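How often should a small shop send its email newsletter?

Tetsuya Kubo
I do the marketing for Ratier, a little kitchenware store, and our list just passed 1,710 people! I'm thrilled, but I've been mailing once a month and I wonder if that's too shy. We use Clurkar for sending. Would going weekly scare folks off? Open rates are decent, clicks are so-so.
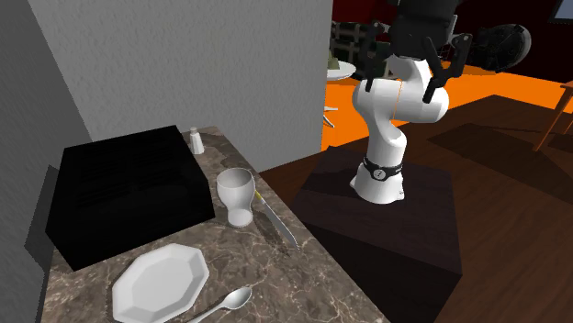
I should add that I write everything myself, usually after 7 in the evening, so weekly has to be doable.

Fiorella Donati
Oh, congrats, that's a lovely size for a list! I'd go to every two weeks first and split it: 125 people get the new schedule, everyone else stays monthly. Watch unsubscribes through July. And give each email one single thing to click (mine used to have 16 links, yikes). My clicks got so much better once I cut them down. Keep the subject line short too, and write it last.

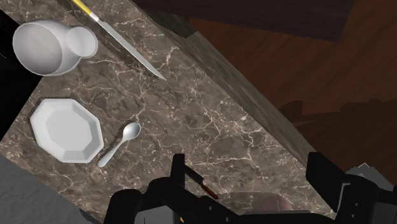 White cup on a brown marble countertop

Shop owners love hearing from a real person, so sign it with your own name!

Anisa Simanjuntak
weekly is fine, we do it at Tanabe and love it. just ask people when they sign up how often they want mail

Tetsuya Kubo
Great stuff, both of you! Trying the split this month, and I'm adding the sign-up choice tonight.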